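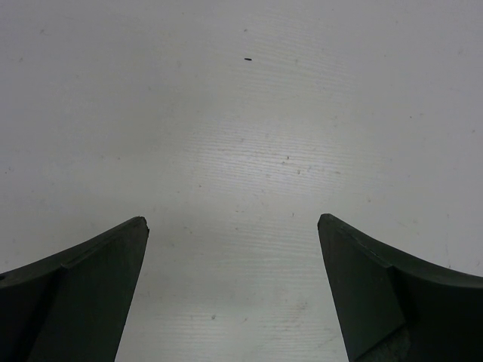

先说事由:Porkari双臂套件,夹爪闭合零点老是漂,报1315,已经是第三次开单了,前两次都是"建议重新校准"然后就关掉了,这次麻烦先别关!我们是二月收的货,从Sturkumora那边订的整套(两条臂、围挡、台面、腕部相机,外加一年的远程支持),头一个月顺得不得了,我还在群里到处安利。后来就开始不对劲了,开机自检能过,跑一阵子之后软件里显示的开口和真实开口对不上,夹薄一点的东西尤其明显。指头本身我也看过了,右边那根指头靠下、挨着内侧边缘的地方有一块磨花了,深绿的表层蹭得发灰,两个指尖的棱倒还挺利索。磨花这个我先不下结论,客服上回一口咬定是"正常使用痕迹",行吧,但我还是想知道它跟零点漂移有没有关系,所以一并写进来。

基本情况
套件:Ilska Porkari,双臂桌面版
购买渠道:Sturkumora
控制软件:Bainbridge,出厂自带的那个版本,后来按客服要求升过一次,又按客服要求退回来了(对,退回来了)
故障:夹爪零点漂移,报1315,偶尔伴随"腕部通信延迟"的黄色提示
频率:不固定。有时候一上午没事,有时候刚热完机就来
影响:抓取演示基本停了,月底要给别的部门看,有点急

我自己试过的

一、重启。控制盒断电,等指示灯全灭再上电,两条臂都回到待机位。重启之后开口读数是准的,这点很稳定,每次都准。所以我倾向于不是编码器彻底坏了,更像是跑着跑着丢了点什么。

二、重新校准。按手册走的,先把指头完全合上再让软件记零。这里吐槽一句,手册这一节写得太省了,"合上"到底是用手捏合还是让电机合,没写!我两种都做过,电机合的那种记出来的零点好一点,但也撑不了太久。客服要是知道标准答案请直接写给我,最好把手册也改了。

三、降夹持力。默认值我嫌大,往下调到46(软件里那个滑条,单位没标,我猜是百分比)。调完之后1315出现得少了,可是东西夹不牢,抬起来会往下滑,没法用,又调回去了。

四、查线。这个是我最怀疑的地方。两条臂外面都走了一根紫色的线,顺着小臂绕过肘部再往下到底座,余量留得挺大的,弯起来一个大圈。余量大不怕扯,我能理解,但是臂伸到远处再转腕的时候,我总觉得这个圈会别着点劲。我把接头都拔下来重新插过,插紧了,通信延迟的黄色提示当天没再出现,隔天又有了。

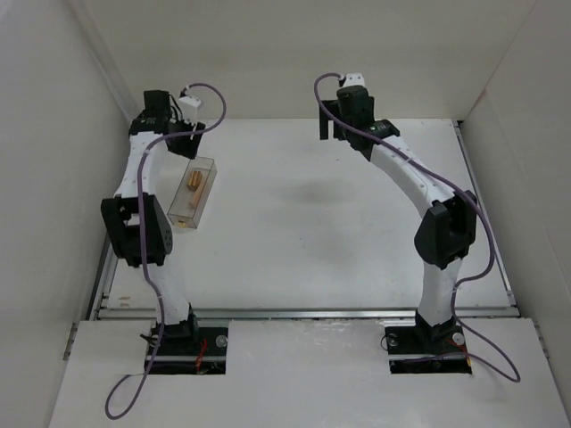
五、换测试任务。原来那套抓取动作太复杂,出了问题看不出是哪一步,我就换成最笨的:到固定位置,张开,合上,再张开,抬起,回去,循环跑。结果比较有意思,动作慢的时候基本不漂,速度一拉上去就漂,而且都是往"以为自己合得更紧"的方向漂。也就是说软件觉得已经合上了,实际上还留着一条缝。这个方向性我觉得很关键,请转给懂固件的同事看看,别只在一线那里打转。

六、左右对调配置文件。我把两边夹爪的参数互换着载入过,想看看毛病跟不跟着参数走。没跟,原来哪边容易漂还是哪边,右臂比左臂严重。换完记得改回来,我有一次忘了改,吓了自己一跳,还以为新故障来了。

客服答复(摘要,我自己抄下来的,措辞可能有出入)

第一次答复:建议重新校准,附手册链接。
我回:做过了,见上。
第二次答复:建议升级Bainbridge,升级后零点会自动补偿。
我回:升了,自动补偿是有,但是它把错的零点也当成对的补进去了,越补越歪,后来你们让我退版本。
第三次答复:请提供循环测试的日志,并检查指头固定螺丝有没有松动。
我回:日志传了,压缩包分了两份,因为你们的附件上限实在太小。螺丝用随箱的扳手过了一遍,没有明显松的,没敢用大力。

昨天晚上又补了一次长测,速度放在中档,就跑那个最笨的循环。跑了8个小时,前半段很干净,后半段开始零零星星报1315,全部是右臂。重启,读数又准了。跟之前的规律对得上。台面我没怎么收拾,有点小黑点和灰印子,应该不影响什么,视觉定位那部分在这个测试里是关着的。

说句公道话,这套东西我还是喜欢的!装配省心,臂的动作顺,Bainbridge的示教界面是我用过的里面上手最快的,实习的同学一个下午就会了。正因为喜欢才一遍遍来开单,要是不想用早就申请退货了。Sturkumora那边接电话的态度也好,就是一问到固件就说要等Ilska回复,一等就没下文。 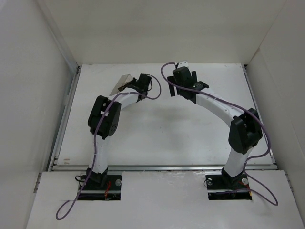
希望你们做的

1. 确认1315到底覆盖哪些情况。公开的错误码表里只写了"夹爪位置异常",太笼统了,是丢步、过流保护,还是通信丢包,至少给我一个范围。
2. 如果怀疑是夹爪电机,请先寄一个替换件给我试,坏的我再寄回去。上次说要先寄回检测再发新的,那中间这段时间我就只剩一条臂了,双臂套件剩一条臂我拿什么演示……
3. 指头磨损的判定标准发我一份。磨成什么样该换,备件单独怎么卖,Sturkumora的页面上我没找到。
4. 外走线有没有官方推荐的绑法?弯圈留多大、绑在哪几个位置,有图最好。
5. 手册里"合上"那一步请写清楚,这个应该是顺手就能改的吧。

补充一

刚收到回复,说日志里看到右臂在高速段有电流尖峰,让我把加速度上限降一档再跑一轮。可以,今天就跑。不过先讲明白,降加速度我当它是临时办法,产品页上写的节拍我们是照着那个排的演示流程,慢了整个流程都要重排。

补充二

降了一档,跑完了上午这一轮,没有1315,黄色提示来过一次,自己消了。开口读数和实际的比了比,肉眼看不出差。我不敢高兴太早,之前也有过一上午没事的时候,下午接着跑同一个循环,日志晚点传上来。替换件的事请继续推进,地址和之前订单上的一样,不用再找我确认一遍。

工单状态:处理中,等待Ilska固件组回复
最后更新:2026-06-04
评论 46 分享 3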